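Teller und Schüsseln beim Greifen: Rutschen und Kantenbruch vermeiden

Die meisten Scherben an der Küchenzeile Drimgate entstanden beim Kippen, kaum eine beim Absetzen. Von 203 Griffen im Oktober gingen 33 daneben — fast immer war der Rand nur einseitig gefasst. Glasierte Keramik verzeiht das nicht.

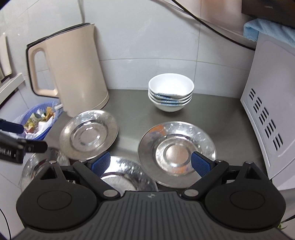
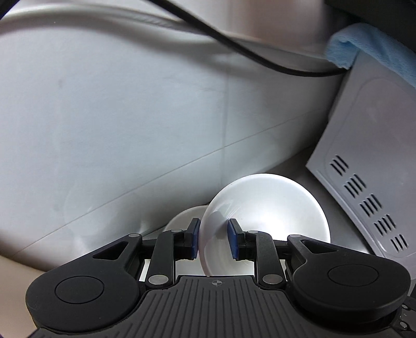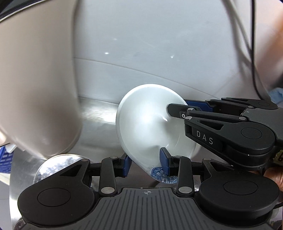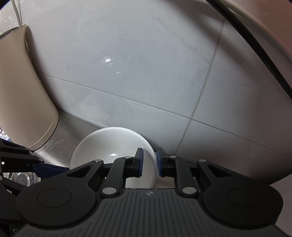
Backen vor jeder Schicht mit Spiritus abreiben, Spülmittelreste wirken wie Schmierfilm. Den Rand mittig zwischen die Beläge nehmen, erst schließen, dann heben. Bei der Übergabe von einem Greifer zum anderen bleibt der erste geschlossen, bis der zweite trägt. Wer zu früh öffnet, bekommt ein Drehmoment auf den Rand, und die Schüssel kippt heraus.

Gelenkbolzen mittwochs auf Spiel prüfen. Satz Katus wurde nach 468 Zyklen nachgezogen, Satz Sestine erst nach 684 — dort schlossen die Finger bereits versetzt.

Nach einem Bruch: Greifer öffnen, Beläge auf Splitter absuchen, Fläche feucht wischen. Beläge mit Schnitten tauschen, nicht kleben.

Lino Rinaldi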